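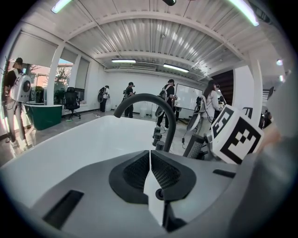
Ukance > Shop floor > Interviews > When it broke

Pack 4 and the 107 takes

She wants to start with the smell, so we start with the smell.

"Like a hair dryer that's been in a drawer all winter," says the floor lead at Drusus. "Dusty, a bit sweet. I thought it was the heating. It was April, the heating had no business being on, but that's where my head went."

It was a battery backpack. Number 4, written on the lid in paint marker. The operator wearing it had been complaining of a warm back since mid-morning and everyone had told him yes, backpacks are warm.

Quick background for anyone who skipped the last issue. Drusus records people doing ordinary jobs with hand-held grippers, so that robot arms can be trained on the recordings later. Operator wears a pack, the pack runs the grippers and whatever cameras are on, everything gets written to one recorder with one clock. Their grippers hang off a power and sync board they call the Zavatar, an in-house thing, third revision when this happened. Fourth now. You'll see why.

We spoke over a bad line, twice, and the second time she was eating. Quotes are tidied a bit.

The order of events as she tells it. Morning shift starts, target is 500 takes by end of day, which she calls "ambitious, and my idea." Several operators up at once. Packs can run on battery or on a tether, and for long sets they'd got in the habit of the tether, because then you don't stop to swap. So: cables on the floor. Lots of cables.

"You stop seeing them. First week you step over every one like it's a snake. Third week you're dragging your feet through it."

A little after 11 somebody turned, caught the tether on number 4 with a heel and gave it a yank. Not a fall, not even a stumble. The plug stayed in. The operator said "sorry" to the cable, which she remembers because people laughed, and he carried on.

What the yank did, and it took them two days to work this out, was pull one pin partway back inside the connector on the pack side. Still touching. Just touching badly. A bad contact carrying real current gets hot, and this one was sitting in a foam pocket with a zip over it.

"The foam was my idea too," she says. "It was for comfort."

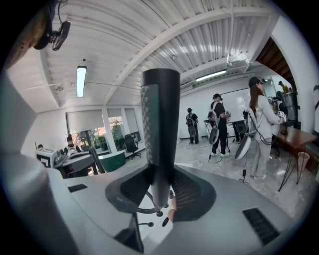

Operators standing with packs and hand-held grippers toward the back wall. Thin cables on the floor between them.

Did anything warn them? Yes, and this is the part she's sore about. The Zavatar board watches it's own supply voltage. When the voltage dips too far it drops the gripper and restarts it, takes a moment, and writes a line in the log. It had been writing lines in the log all morning.

"Pages of it. Brownout, restart, brownout, restart. On the screen you get a little amber dot. We had trained people that amber was fine. Amber meant the recorder would catch up."

Had it always meant that?

"Somebody decided it in the first month and it went on the whiteboard and then it was true."

And the recorder did catch up, sort of. Each restart put the gripper's clock behind the cameras. A hair the first time. Then the next restart added to it. By lunch the finger positions coming off pack 4 were 300 milliseconds late against the video, and the playback tool smoothed it over so that on a laptop at normal speed it looked OK. A hand closes, the number says closed. Close enough if you're hungry and want to sign off the batch.

So two faults really, one riding on the other. A hot connector, and a sync drift nobody was looking for. The hot one is what you'd put on a poster. The drift is what cost them.

Back to the smell. She walked the room, couldn't place it, got near the operator, put a palm flat on the lid of the pack and took it off again fast.

"I said get it off, and he started on the proper order. There's a proper order! Stop the take, put down the left gripper, put down the right, unclip the head camera, chest strap, waist strap. We drilled that so nobody would drop an expensive thing. And he's doing it, very calmly, and I'm standing there watching him do what I taught him while his back is cooking."

How long?

"Too long. I didn't time it. I've timed it since with other people and it's a long while if you're hot."

He was fine. Pink patch between the shoulders, gone by evening, shirt a bit shiny where the foam had been pressed against it. They put the pack outside on the concrete and stood well back from it feeling silly. It didn't do anything. The cells themselves were within limits when they checked, it was all in the connector and the foam around it. The plastic of the housing had gone soft and set again with a thumbprint-looking dent in it. She keeps it in a jar on her desk. I asked for a photo of the jar, she said she'd send one, she hasn't.

They stopped for the day. Some grumbling over that, from upstairs, given the target.

Then the supplier. The connectors came from Kassab, a small outfit that crimps harnesses to order, and the first instinct was to blame them. She's frank about it.

"I'd written the email. Very stern email. Then I pulled the drawing to attach it and the drawing said static use. Our drawing. Our words. We'd asked for a connector for a thing that sits on a bench, and then we hung it off a walking person and let other walking people tread on the lead."

The email never went. A different one did, asking what they should have ordered, and Kassab sent back a latching part with a proper strain relief and a rude remark about foam. New ones were in within the fortnight.

Some of what changed, in the order she gave it to me, which I don't think is order of importance:

The tether now clips to the waist belt before it gets anywhere near the pack, with a breakaway partway along. Pull it hard and it lets go. The take is lost, fine.

One buckle. There's a red loop at the chest and if you pull it the whole pack drops off your back. Grippers too, just let go of them. They bought floor mats, stopped using the mats because people tripped on the edges, and accept that now and then a gripper hits the floor.

No foam over any connector, ever. There's a cut-out.

Amber is gone. Light is green or it's red, and red stops the recorder. First week after that was misery, she says, red every few minutes, and every single one turned out to be a thing they'd been living with.

And a temperature sensor on the new board, right by the input. A cheap part. She'd asked for one on revision two and then taken it off the list herself to save a week.

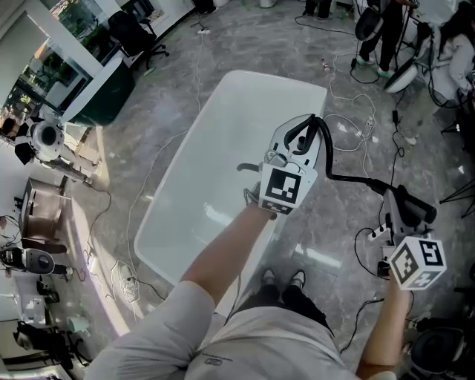 The cables I pressed her on, because the cables started it. Why are there still leads all over the floor?

"Because we haven't solved it. I'm not going to tell you we solved it." Overhead was tried, a line dropped from the ceiling, and it kept wrapping round people's arms when they turned. Battery only was tried, and the swaps ate the day. What they do now is a walk before each set, one person, looks at every lead from wall to belt, kicks the loops back out from where feet will go. Power strips get pushed out from under people. It drifts back within the hour. They walk it again.

She'd like to say people look down more. She doesn't think they do. When you're working a pair of grippers your looking at your hands and the thing in front of them, that's the job, the recording's no good otherwise. You can't ask somebody to stare at a table top and also mind their heels.

Which brings us to the data. The sync drift had got into everything pack 4 recorded after the yank, and the restarts before it turned out to have got into some of the earlier ones as well, smaller. They went through it by hand. Pick a frame where the fingers visibly touch something, find where the numbers say they touch, measure the gap. 107 takes in the bin.

Could they not have shifted the numbers back into line? They tried. The lag wasn't steady, it jumped mid-take at each restart, and on some you'd have been guessing. "And then I'd have a training set with my guesses in it. Some robot gets taught to grab a third of a second late and I'd know why, and no one else would."

A few had already gone across to the training side. Those got pulled too. That was an awkward phone call, she says, more awkward than the one about the hot pack, and she's still annoyed on that score. "A person got warm and I got a form to fill in. The takes went and I got three meetings."

The operator from pack 4 still works there. Wears number 2 now, by choice. She offered him a week off the floor and he took an afternoon. He also wrote the new removal card, the one with the red loop, and it's a single line long: pull it, step away, shout.

I asked what's still bugging her. She said the log. All those lines, all morning, correct and on time, in a file nobody opened. It prints to a screen by the door these days. She says she reads it with her coffee, then went quiet and said most days.

Second call ended there, she had a set starting. Will chase her about the jar.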